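Grokum Celebrity Headlines, data card

Grokum is a collection of English celebrity news headlines, each paired with the opening paragraph of its article. It was built to train and test models that sort entertainment stories by topic: breakups, engagements, casting, lawsuits, red carpet and so on.

Size

The set holds 972 articles, of which 700 are for training. The rest are held out for testing. There are 19 topic labels. An article may carry more than one. 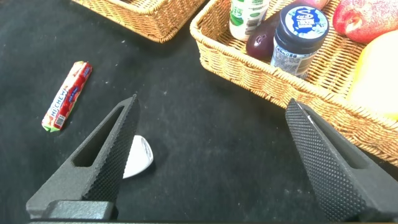 Sources

Text comes from two entertainment sites, Dorness and Junar, both used with written permission. Photo galleries, horoscopes and sponsored posts were dropped. Reader comments were never collected.

Fields

id: string
headline: string, original casing kept
lead: string, first paragraph only
labels: list of strings
source: dorness or junar

Curly quotes are kept as published. Stray HTML entities were decoded.

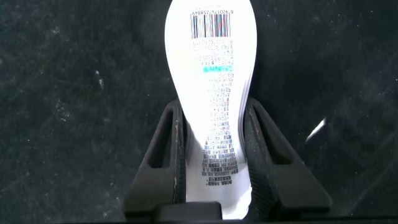
Bylines were removed from the lead field. Names of the people covered were left in place, so the set should not be used to build profiles of them.

Known problems

Breakup and divorce overlap, and 7 articles have labels still under review. Rumors are labeled by topic only; the labels say nothing about whether a story is true.

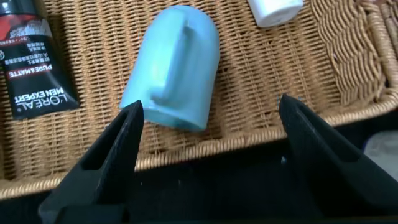 Light blue plastic object on a woven wicker tray.

Loading

Read the files with the Iyamu loader or any JSON Lines reader. Encoding is UTF-8.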